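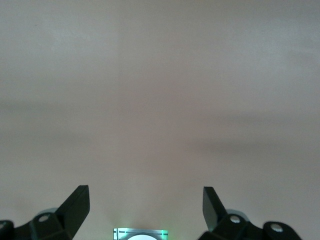 Kirnham, December

4. Shading and apparent color on plain pale surfaces

4.1 Scope of this section

Section 3 dealt with surfaces that carry a pattern, a grain or a visible joint. The present section is limited to surfaces that carry none of these. Such surfaces are common in homes and small offices. Most walls belong to the group, as do many tabletops, cabinet doors and shelves. They are usually named by a single color word, and the people who live with them will give that word with confidence when asked. The color at any one point on the surface is less stable than the word suggests.

We use "plain" for a surface on which an observer at reading distance finds no mark, seam, edge or lettering. We use "pale" for a surface that the same observer would place in the lighter third of a gray scale. Neither term says anything about the material. A painted wall and a plain tabletop seen from close by can be hard to tell apart, and for the analysis below the difference does not matter. Where the material was known from the room record it was kept as a separate variable and is discussed in Section 5.

Figure 4. Plain pale surface at close range. The brightest area is at the top, with a faint cooler patch at upper left. A broad darker band crosses the middle, and the surface lightens again below it.

4.2 Three kinds of variation

The variation across a plain pale surface can be divided into gradient, band and shadow. A gradient is a slow change in lightness in one direction, with no point at which an observer would draw a line. A band is a region darker or lighter than what lies on both sides of it. A shadow, in the narrow sense used in this paper, has at least one edge that can be traced with a finger.

Figure 4 contains both of the last two. The band is diffuse and its limits cannot be placed with any accuracy. The grayish shadow at the right, just under the band, is better defined and slopes slightly downward toward the right. The two overlap in tone to some degree, and a rater working quickly may enter them as one region. Our instructions asked raters to trace the sharper region first and to mark the softer one afterward, which reduced the number of merged entries but did not remove them.

Hue changes along with lightness. The light areas in Figure 4 run from a warm gray to a pinkish beige, while the band is closer to a muted mauve-gray. The faint greenish tint low on the surface and the cooler patch at upper left were scored as separate tint regions. A tint region was entered only where the rater could name a direction of change, such as "greener" or "cooler," relative to the area beside it.

4.3 Material and procedure

The set used for this part of the study holds 436 views of plain pale surfaces. Each view was divided into a grid of equal cells, and the raters worked on a reduced set of cells chosen to include the lightest and darkest parts of each view. This gave 1,257 region entries after duplicates had been merged. The entries were made by two raters, Ingvar Ketilsson and Teodoro Yap, working separately and without sight of each other's sheets.

Color names were taken from a closed list. The list was shortened after a pilot round in which the raters had used seven different words for what was clearly the same range of beige. "Cream," "sand" and "stone" were dropped. "Beige," "pinkish beige," "warm gray," "cool gray" and "mauve-gray" were kept. We do not claim that these names have fixed boundaries. They served as labels for comparison within a single view, and comparison across views was done on the measured values only.

The reference cards for the naming task were printed on matte stock from Zovinik and stored flat between sessions. The cards were viewed under a lamp with a rated color temperature of 4,000 K. Room lights were turned off and blinds were closed during rating. A second lamp, rated at 2,000 K, was used for the warm condition reported in Section 4.5 and for nothing else.

Raters were given a short break after every twelve views. Long runs of nearly featureless surfaces are tiring, and in the pilot round the share of views marked "even" rose toward the end of each session. Order was reversed for the second pass as a check.

4.4 Results: lightness

Few of the views were even in the strict sense. The most frequent pattern was a single gradient, followed by a gradient crossed by one band. Views with both a band and a traceable shadow were less common, and these produced most of the disagreement between raters.

Disagreement was concentrated at band limits. When a band was soft on both sides, the two raters often agreed on its center line and differed widely on its width. When it was soft on one side only, they agreed on the sharp side and the remaining difference was close to that found for simple gradients. We therefore report center lines for all bands and widths only for those with one clear side. Under this rule the band in Figure 4 has a center line but no width.

Slight mottling was noted in many entries. It is a property of how the surface appears in the view and should not be read as a statement about finish. A smooth surface may appear softly mottled for several reasons, among them image noise, uneven paint and weak reflections from nearby objects. The present material does not allow these to be separated. The code "mottled, cause open" was used throughout.

4.5 Results: color names

Raters changed color name at least once within a view more often than they kept the same name across it. The usual change was from a beige term in the lighter region to a gray term in the darker one. It followed lightness closely, and in most views the point at which the name changed lay inside the band or on its softer side.

A smaller group of changes did not follow lightness. These were tint regions, and they tended to lie near the borders of a view. Cool and greenish tints were named less consistently than pink ones. Yap used "cool gray" for several regions that Ketilsson left as "warm gray" with a tint note. On review both codings were judged to be permitted by the instructions, and the wording was tightened for the second pass.

Under the warm lamp the number of different names per view fell. Both raters reported that the pink and beige cards had become difficult to separate, and "mauve-gray" was chosen less often. Lightness entries were nearly unchanged. We take this as an argument for keeping the two tasks apart, even when the same person performs both.

4.6 Comparison with earlier schemes

The Lakatos scheme assigns one color name to a whole surface and records departures from it as faults. It was designed for inspecting newly painted rooms, and for that purpose it has clear advantages: it is fast, and it needs no grid. Applied to our set it would have returned a fault for most views, including many in which the only variation was a slow gradient of the kind that any side window produces.

The Fundport scheme is closer to ours. It separates lightness from hue and permits more than one name per surface, but it has no category for a band with soft limits on both sides. Such bands must be entered either as a gradient or as a shadow. We tried both options on a subset of the views. Entering them as gradients lost the return to a lighter tone on the far side, and entering them as shadows forced the rater to draw an edge at a place where none could be found.

4.7 Limits

All views in the set are of single surfaces at close range, and the source of the light was recorded in fewer than half the cases. Where it was not recorded we made no attempt to infer it from the shading. The direction of a gradient is weak evidence for the position of a lamp, and it is weaker still when a second source may be present.

Distance was not controlled. A band that fills much of the view at close range may be a minor feature of the surface as a whole, and the names given to it should be read with that in mind. Section 5 returns to this point with the room-scale material, in which the same surfaces were rated a second time from the doorway.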